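Chapter 6
From Camera Frames to Gripper Commands

The first five chapters treated the camera and the arm as separate devices. In this chapter we connect them. The software that does this has to answer two questions on every pass through its loop: where is the thing we want, and what should the joints do next? Most of the trouble comes from the fact that the two answers are computed at different speeds and in different coordinate systems.

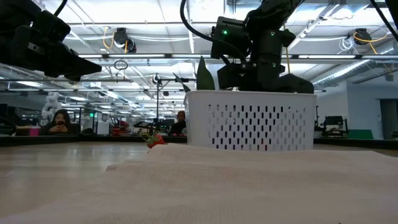
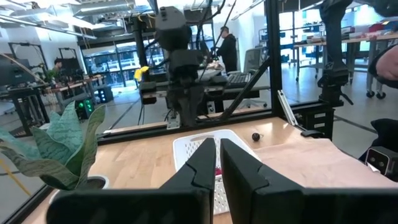
Figures 6.1 and 6.2. The same basket task from a fixed camera and from a camera on the arm.

The basket task will be used through the rest of the book. The arm has to pick up small items from the table and put them in a plastic basket. A person does this without thinking about the rim, the cloth or the position of the other hand. The program has to represent each of these in some form, or it will run into them.

6.1 Two views, two frames

A fixed camera does not move in relation to the table. Once it has been calibrated, a pixel plus a depth value can be turned into a point in table coordinates with one matrix, and that matrix stays the same until somebody bumps the mount. The drawback is that the arm often blocks the view at the moment when the view matters most.

A wrist camera has the opposite problem. It is close to the work and it sees the fingertips during the whole approach, but its position changes with every joint motion. To use a wrist image we need the pose of the arm at the instant the image was exposed. The pose at the instant the image reached the program is a different pose. If the wrist is moving at 66 millimeters per second and the image is 30 milliseconds old, the camera has traveled almost 2 millimeters in between. That is enough to close the fingers on the edge of a small fruit and push it away.

The fix is to stamp everything. Each image and each joint reading carries a time from the same clock, and the program looks up the joint reading that matches the image. Section 6.3 gives the code for this lookup, including the interpolation between neighboring readings.

6.2 The layers of the program

We will build the program in four layers. The code uses the Vodine library, which was introduced in Chapter 2, but nothing in the design depends on it.

Perception takes in images and puts out a list of objects, each with a position, a rough size and a confidence value. It does not know what the task is.

The task planner takes the list and picks the next action, such as "grasp object 4" or "release over basket." It runs only when an action ends or fails.

The motion planner turns an action into a path for the joints. It checks the path against a simple model of the table, the basket and the other arm. Green leaves, soft cloth and other things that bend are hard to model as solid shapes, and Section 6.5 compares three ways of handling them.

The controller follows the path. It runs at a fixed rate and must never wait for any of the layers above it. If no new path arrives, it finishes the one it has and holds position.

Students often want to merge the middle two layers, and for a single arm this can work. With two arms it causes problems quickly, as each arm's path is an obstacle to the other. Keep them apart for the exercises.

6.3 Logging before anything else

Write the logger first. It should record every message that passes between layers, along with its time stamp, in the order it was sent. When a grasp fails, the log lets you replay the run at your desk and see which layer made the bad decision.

The data set that comes with this chapter, Cestora, has 1,098 recorded attempts at the basket task. Each attempt is stored as one folder containing the images, the joint readings and the planner's messages. Read the index file before you write any loading code. A few of the early attempts, recorded in February, use degrees for the joint angles and all later ones use radians. The index has a column that tells you which.

Start with the lookup function. It takes an image time and returns the arm's pose at that time. Find the last joint reading at or before the image and the first reading after it, then interpolate each joint angle between the two. If either reading is missing, or if the two are too far apart, the function should return an error and the caller should drop the image. Do not fill in the most recent pose as a substitute. The result will look correct whenever the arm is still and will be wrong whenever it moves, and errors of that kind can take days to find.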